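Student Projects > Second Year > Food and Nutrition

Bread Waste in the College Canteen: Project Report

Group members: Fahad Abbasi, Nikola Krawczyk, Bartosz Czarnecka
Last updated: Thursday, March 10, 2022 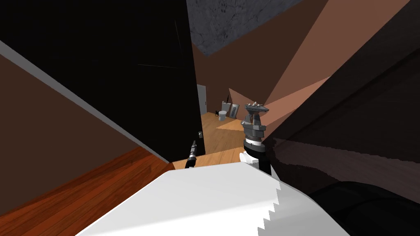
We chose bread because it was the food we saw thrown away most often. The canteen gives a free roll with every hot meal, and many trays came back with the roll still on the side plate. We wanted to find out how much bread was being wasted and whether a small change in the way it was served would bring the amount down.

Background

The canteen is run by Flametti, who also supply two other colleges in the area. Rolls arrive each morning from a bakery called Żak. They come in white and brown, and the kitchen orders the same number every day whatever is on the menu. Jarosław Kaczorowski, the kitchen manager, told us the order had not been changed since he started. Rolls left over in the baskets at the end of lunch can be used for breadcrumbs, but anything that has been on a student's tray has to go in the bin.

Method

We collected bread from returned trays over 16 lunch services. For the first eight, rolls were served as usual, with staff placing one on each tray. For the second eight, the rolls were put in baskets after the till and students took one if they wanted it. The price of the meal stayed the same.

One of us stood at the tray return with a lined tub and removed the bread before the plates were scraped. We counted a roll as wasted if more than half of it was left. Smaller pieces were ignored, and so was bread soaked in soup, which was hard to separate from everything else. Fahad kept the tally on paper and Nikola typed it up the same afternoon.

We also handed out a short questionnaire and got 126 back. Two pages of the first version had stuck together in the copier, so a few students only answered the front.

Results

Across the whole project, 2969 hot meals were served. The two halves were close in the number of meals, so we think the comparison is fair. When staff gave out the rolls, we collected an average of 28 wasted rolls per lunch. When students helped themselves, the average fell to nine.

Soup days were different. Nearly everyone took a roll with soup and very few came back, whichever way they were served. Pasta days were the worst in the first half. Brown rolls were wasted more than white ones, although some students said they had only been given brown because the white had run out.

In the questionnaire, the most common reason for leaving the roll was that the meal was filling enough without it. Several people wrote that the rolls were cold or hard by one o'clock. A few said they did not know they could refuse one.

Problems

The self-service baskets slowed the queue on the first two days – people stopped to choose, and the line backed up past the drinks fridge. Moving the baskets nearer the cutlery helped. We did not record how many rolls students took away in their bags, so some of that bread may have been thrown away elsewhere.

What we would change

We would weigh the bread as well as counting it, and run the test again in May, when more people eat salads. Mr Kaczorowski has kept the baskets for now and is asking Żak about a smaller order on pasta days.

Filed under: Food waste, Canteen, Student research

This site uses cookies to remember your settings. By continuing to browse you agree to our cookie policy.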